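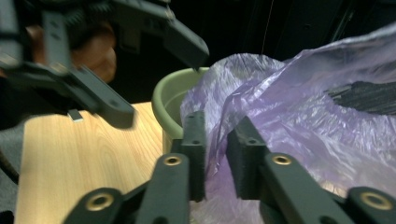
Re: [home-automation] Chores by March?

On 2020-01-19 a list member wrote:

> Venter says its two-armed kitchen unit will be clearing tables in homes by March. 76 chores on the list, bagging included. I watched the Geteo clip twice and I'm sold. Why is this list still so gloomy?

Because I've read the chore list. Bagging is number 14, between folding napkins and wiping a counter, as if those were the same size of problem.

Thin plastic is miserable stuff. It has no fixed shape, it clings to whatever is near it, and it shines in all the wrong places for a vision system. Put a bowl next to the bag and now one hand has to mind the bowl while the other holds the bag open. My kid can do that. I have yet to see a machine do it on a table it hasn't met before.

We looked at a Wurkwood cell for the packing bench in Flaltumby. It was fine with boxes. With bags it needed a person standing by, and we already had a person standing by — she was doing the bagging.

So, two questions for anyone who has seen the Venter unit up close. How many tries per bag, and who picks up the ones it drops? If the answer is a run of 2000 with no help, post the log and I'll read all of it.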